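Tornen Duo

The Tornen Duo is a two-armed tabletop robot kit sold by Trukero, mostly to small labs, classrooms and people like me who write robot articles for a hobby wiki and have a spare table. I've kept this page going since December, so forgive me if it sounds more like a person talking than an encyclopedia. The other editors have given up asking me to fix that!

Overview

The kit comes as 2 arms, a controller box, a bag of clamps and a software license. Each arm ends in a parallel gripper, meaning two fingers that slide toward each other and apart again. You bolt or clamp the arms to the near side of a table, plug everything in, and teach the robot jobs by moving it through them yourself. Trukero also sells a setup service, where somebody comes out and does the first install with you. I skipped it and lost a weekend to cable routing, so take that as my review of skipping it.

The name gets mixed up a lot. Tornen is the product line, Trukero is the company, and the Tornen Solo is the same arm sold by itself with a smaller controller. If you buy a Solo and later want a pair, you need the bigger controller too (I wish the store page said this in larger type).

Kitchen task pack

The add-on most people ask me about is the kitchen task pack. It's a set of 24 starter routines for things like opening a door, picking up soft food, sliding a tray and turning a knob. You're meant to use them as a first draft and then record your own runs on top, with your own appliances. Small toaster ovens are a favorite for this, mainly for the drop-down door, which is a nice hard problem for a gripper - the handle is thin and it swings through an arc the whole way.
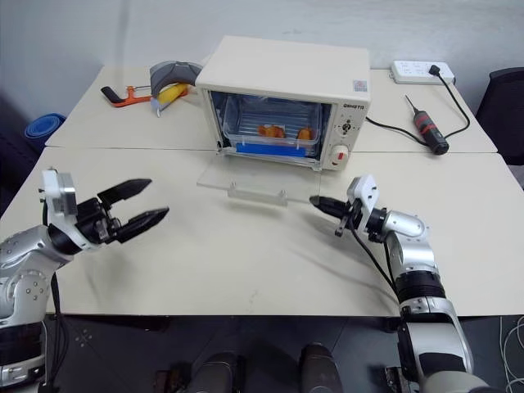 Tornen Duo at a toaster oven with the door down and two orange food items on the tray inside.

I like the tray routines best. The door ones are fussier, and I had to re-record mine after moving the oven a little to one side. Clear plastic is also a pain for the vision software, and the manual suggests sticking a bit of colored tape on anything see-through. It helped in my case, though I still got the odd miss.

Setup and software

The Duo runs on Setiawan, a free control program that other kits use as well. The version on the disk is old, so download the new one before you do anything else. Recording is simple enough: press the pedal, guide the arms, press it again. The manual recommends 500 recorded runs for a new job. I stopped at 443 on my tray routine and was happy with it, but I am not a patient person.

Compared with the Wumix

The Wumix pair is the kit people usually weigh against this one. It's lighter and easier to pack away, and its app is friendlier for kids. I find the Duo steadier when both arms are working close together, and its spare gripper fingers are easier to swap. For a shared classroom I'd probably still go with the Wumix.

See also: Tornen Solo, Setiawan (software), Wumix

Page last updated 18 March 2025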